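Opinion > Technology and Public Life > Household Automation

What an Open Day Owes Its Visitors

10 February 2023
By the Editorial Board, Provstead Review

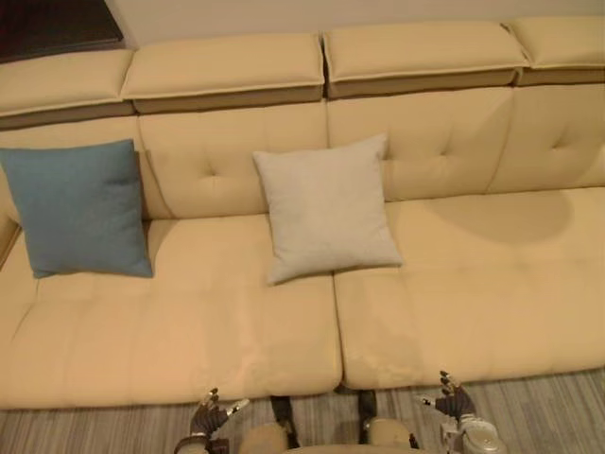
A robot's hands in front of the sofa at the Clorkard open day, with two throw pillows on the seat.

The open day held by Clorkard at its Laing site drew over 1669 visitors, according to the organizers. Most came to see a robot work in a furnished living room. The task was modest: pick up throw pillows from a sofa and set them down again in a stated place. We believe the choice of task was sound and that the presentation was less so.

Household work is a fair test of a machine. A sofa is soft, a pillow changes shape when it is held, and a pale cushion against a pale backrest offers little contrast. Visitors who expected something grander may have left disappointed. They should consider how much ordinary housework consists of exactly this kind of handling.

Our concern is with what the public was told. The printed program stated that the robot had completed 2505 pillow placements during preparation. It did not state how many attempts had been made, or how often a member of staff had stepped in. Visitors who asked were referred to a technical summary due in July. A figure given without its failures is of little use to a family, a care provider or a town council deciding whether to spend money.

The Cedasero residents' association sent 182 of its members, many of whom have difficulty bending or lifting. Their questions were practical. They wished to know whether the machine could be stopped by voice, what it would do if a person sat down while it was working, and who would answer the telephone when it failed. Only the first received a full reply.

Clorkard deserves credit for opening its doors, and we would urge other firms in the region to do the same. Future events should post a plain record of attempts and failures beside the demonstration area, and should set aside time for questions from those who may one day live with such equipment. The next open day is planned for the same site, and the program has not yet been printed.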